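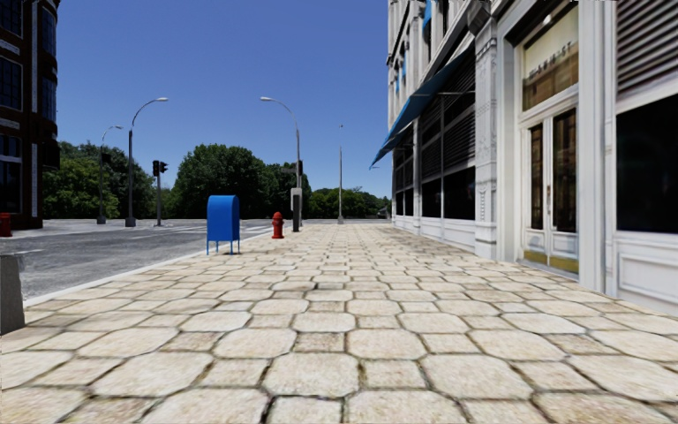 Page last changed: Thursday, April 21, 2022

Hoteo Sidewalk Planner
Local planning and curb handling for small delivery and inspection robots
Made by Ciobanu. Current release: Hoteo 4

Overview

Hoteo gets a wheeled robot from one end of a sidewalk to the other. We have tried over the years to make that sound harder than it is, and our customers have usually done it for us by the second week of their own attempt.

The planner sits between whatever tells your robot where to go and whatever turns its wheels. It takes a route, a pose, a depth source and at least one color camera, and it puts out velocity commands with a written reason attached to each one. The reasons are in plain words: "slowing, hydrant on left," "waiting, signal red," "stopped, do not like this." The last one covers a family of conditions listed in Appendix C of the manual, and we have been asked to rename it. We are thinking about it.

What you get

Hoteo Core, the planner itself, as a Linux library with C++ and Python bindings.
Hoteo Curb, the edge and crossing module.
Hoteo Signal, which finds traffic signal heads and reads the ones that apply to you.
Grirnurora, our replay and tuning tool. The name was picked at the end of a long afternoon, and all the good ones were taken. You can type "grir" at the prompt and it will know what you mean.
Lunbridge, the simulated street corner we use for regression tests, with its assets and scripts.
A manual. It is long, and the index works.

Planning

Core keeps a rolling map of the ground ahead and plans over it 5 times per second. Earlier releases ran faster and were proud of it. The robots twitched. We slowed the planner down, let the tracking layer do the fast work, and the complaints about twitching were replaced by complaints that the robot looked bored, which we consider a fair trade.

Street furniture is handled by class. A mailbox on thin legs is a good example of why. A depth sensor mounted low may catch the legs and miss the box, and a planner that believes the sensor will happily route a tall robot underneath it. Core gives every recognized object a full-height footprint, so a blue mailbox is as wide at the ankle as it is at the shoulder. Hydrants, lamp bases and signal poles get the same treatment. You can set the margin for each class in the config file, and you can also set it to zero, in which case the planner prints a warning and does as it's told.

Awnings are the same problem upside down. If your robot carries a mast or a flag, enter its height under "vehicle: top" and Core will take notice of things that hang over the walk. Leave the field blank and it assumes you are short.

Paving

The most common support question we get concerns patterned stone. Large slabs with dark joints between them look, to an edge detector with no sense of proportion, like a great many small curbs. Hoteo 3 had a habit of stopping politely at joints. A robot crossing a plaza that way takes most of the morning, and people begin to take its picture.

Hoteo 4 checks every candidate edge against the depth source before it calls it a curb. A line with no step behind it is recorded as paint, grout or decoration and left alone. If your depth data is poor, the check falls back to pattern repetition: a line that belongs to a regular field of similar lines is treated as a joint. The fallback is good on tiles and less good on tactile strips, and the manual says so at some length.

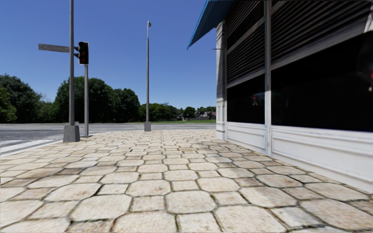

Signals and crossings

Reading a red lamp is easy. Deciding whether it has anything to do with you is where our March went. At a corner with several signal heads, some face your way, some show you their side, and one may be clearly lit and meant entirely for somebody else. Signal works out which way each head faces, ties it to a crossing on the route, and ignores the rest, although it keeps logging them so that you can argue with it afterward.

The rules are conservative. A head that applies to the robot and can't be read is treated as red. A head that applies and reads red is treated as red for as long as it takes. There is no "assertive" mode. We get asked for one every few months, generally by someone with a demo the following day.

Crosswalk stripes are used for lining up, and never as permission. The planner will square the robot to the stripes, stop short of the curb by the distance in your config, and wait for Signal or for a go-ahead from your operator desk. Worn or half-hidden stripes are accepted if the map agrees that a crossing exists. If the map and the camera disagree, the robot stays on the sidewalk and writes down both opinions.

Blank street signs are not read. We mention it as an early tester reported a fault in the text reader while pointed at a sign with nothing on it.

Testing in Lunbridge

Every change to Hoteo has to get through Lunbridge before it gets near a customer. There are 500 scripted runs. All of them start on the same stretch of stone sidewalk, between the road and the long building with the awnings, and by now everybody here could draw the double doors with the yellow kick plates from memory. The weather is permanently excellent. If you want rain, you will have to add it to the camera feed, and Grirnurora has a filter for that which looks like rain if you don't stare.

You can run the full set on your own machine, with your own vehicle model in place of ours. Results come out as a table and as replays. The replays show the planned path, the rejected paths and the reason text at each step, and you can drag the time bar back to the moment where things went wrong and change one setting to see whether it would have helped. Often it would not have, and that is worth knowing before you change it on 21 robots.

A passing score in Lunbridge means that your build can handle Lunbridge. Please test on your own streets as well, with a person walking beside the robot and a stop button that has been tried that same day.

Requirements

Linux, 64-bit
4 processor cores for Core and Curb together
A supported graphics card for Signal and for Grirnurora
Wheel odometry, or something that can pass for it
Depth source plus at least one forward color camera, both time-stamped by the same clock

The clock line gets skipped a lot. Please don't skip it. Two clocks that nearly agree will give you a hydrant in two places, and the planner will go around both.

Known limits

Stairs are seen and refused. Steep driveway aprons are sometimes refused too. Large panes of dark glass at ground level can return very odd depth values; Curb discards most of them, but a robot hugging a storefront may still drift toward the road by a hand's width and then drift back. Setting "wall: glass" to "distrust" cures it and costs you a little room on narrow walks.

Hoteo doesn't plan on roads, bike paths or grass. It knows what grass is and has no interest in it.

Licensing

Core and Curb are licensed per robot. Signal is a separate line on the quote. Grirnurora and Lunbridge come with any license and can be installed on as many desks as you own. Moving a license from a retired robot to a new one takes a form, and the form fits on one page.

Upgrading from Hoteo 3

Config files carry over with two exceptions. "curb: brave" is gone, and "joint_stop" no longer does anything, though the parser will still accept it so that old files load. Replays recorded under Hoteo 3 open in the current Grirnurora but show no reason text, as there wasn't any.

To ask for a quote or an evaluation copy, use the contact form and tell us your vehicle width, top height and number of cameras. If you don't know the top height, measure it with the flag on.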